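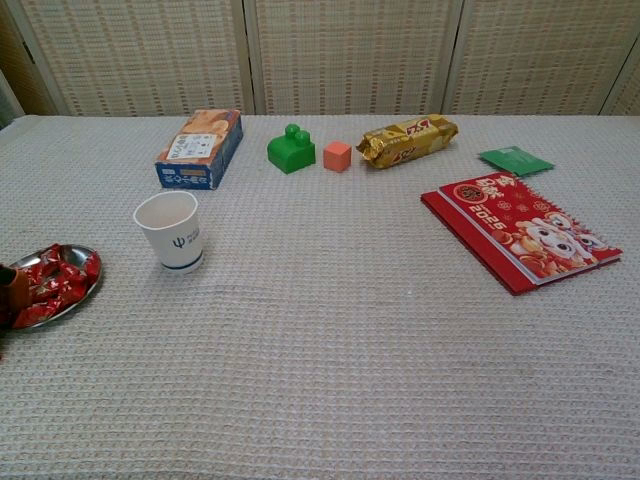 Elin Howells wrote in September that the file was hard to use because half the place names had two spellings and there was no way to tell which one came from the source. Version 2 keeps both.

# Milotow place names

A list of 1,221 street, field and farm names from the Milotow area, copied from old parish maps and rate books. One row per name per source, so the same lane can show up several times.

## Files

- `names.csv`: the main table
- `sources.csv`: maps and books, with shelf marks
- `dropped.csv`: 70 rows removed from version 1 as duplicates, kept so old row numbers can be traced

## Columns in names.csv

| Column | Meaning |
|---|---|
| `id` | row number, never reused |
| `name_source` | spelling as written, including errors |
| `name_modern` | spelling on current signs, blank if none |
| `source_id` | links to `sources.csv` |
| `year` | year of the source, not of the name |
| `checked` | initials of the second reader |

## Known problems

- 115 rows have no `checked` value. Most come from the Strachan rate book, where the ink has faded.
- "Upper" and "Over" are written with the same short form in two sources. We left the short form in.
- Field names on the Mermont side stop at the river. The next sheet is missing from the set.
- Positions are not included. Version 1 had them, but they were off by up to 115 meters.

## Corrections

Open an issue with the row `id` and the source page. Please don't send a whole edited CSV, as spreadsheet programs change the dates and accents when they save.

Typing by Itsuki Ichikawa and Yupin Kaewkla. Second reading by Thitima Suksawat.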